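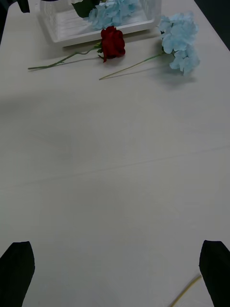 Artificial flowers and a white container on the demonstration table at Zellorex, seen from the gripper. One blue hydrangea is in the container; a rose and a second hydrangea are on the table.

Zellorex opened its handling laboratory to visitors for one afternoon in April, with a two-finger gripper sorting artificial flowers as the main demonstration. The company counted 60 visitors, most of them from packaging firms and technical colleges.

The task is to pick up single stems from a table and place them in a container. Artificial flowers were chosen for their thin stems and soft, uneven blooms, said Rania Kanaan, who runs the laboratory. "A box has faces you can plan a grasp on. A hydrangea has a stem a few millimeters wide and a head that deforms when you touch it," she said.

The control software, named Grivora, was trained on 1,905 recorded picks. Of these, 700 were made with roses. Csaba Szűcs, who led the recording work, told visitors that stems lying parallel and close together remain the hardest case, as the fingers can close on both.

Visitors also asked about cycle time. Szűcs said that speed had not been a target at this stage and gave no figure.

The laboratory plans to test the same gripper on cut flowers with Lelten, a wholesale grower, after the summer. Requests for the technical summary handed out at the event can be sent to Issa Haddadin at the Zellorex front office.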